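**Ticket 426: kitchen counter arm, what do we buy and when?**

Status: open, waiting on a budget answer. Opened on Wednesday by me, mostly so I stop asking the same thing in the corridor.
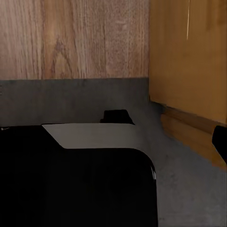
Hashini Navaratnam: Before you price up anything, can you check whether the service plan is per arm or per site? Last time we signed first and read it later, and I'd like to do it the other way round this year.

Fair point! I rang Fernholm after lunch and it's per arm. So if we go for the second arm for Tuvunwood we pay for the plan twice, and my lovely tidy spreadsheet is wrong from row 7 down. I've put the old numbers in grey so you can still see what I was thinking.

**What I'm trying to sort out**

The simulated kitchen is fine for planning reach and I've been living in it all week. Where I keep coming unstuck is the inside corner, where the worktop runs into the cabinet. The gripper body is a big lump of a thing in there, and before we order I want to know if the slimmer one is worth the extra money or if we can get by with a different mounting height.

**Tried so far**

- Raised the base in the sim by 31 mm. Better at the corner, worse at the front of the counter.
- Turned the wrist a quarter turn on the way in. Helps a bit, but the path planner sulks and takes the long way round.
- Swapped in the Siriwardena slim gripper model (they sent the file over the same day, very decent of them). It gets into the corner on the same path, no fuss. I haven't tried it with anything heavy yet.
- Asked Tetidville if we could borrow their spare riser. They said yes, then they said maybe, and now I'm waiting.

**Options as I see them**

1. Keep the gripper we've got on the quote and buy a riser. Cheapest by a long way, but I'd want to see the front of the counter working first.
2. Slim gripper, no riser. Costs more up front, though we'd save on the mounting work and I could get the order in before December.
3. Both. I know, I know. I'm only listing it so it's written down somewhere.

I'm leaning towards option 2, with spare fingertips on the same order (3 sets, please don't let anyone trim that to one, the delivery charge is daft).

**Hashini's second note, copied from email**

Fine with option 2 in principle. Get the lead time in writing, and ask if the fingertips count as consumables, as that comes out of a different pot and I've still got something left in it.

**Update, 4.15 pm**

Lead time is seven weeks, in writing, saved in the ticket folder. Fingertips do count as consumables, hooray! Still to do: run the slim gripper in the sim with a full saucepan's worth of weight on it, and chase Tetidville about the riser in case the answer has gone back to yes. Leaving this open until I've done the weight run.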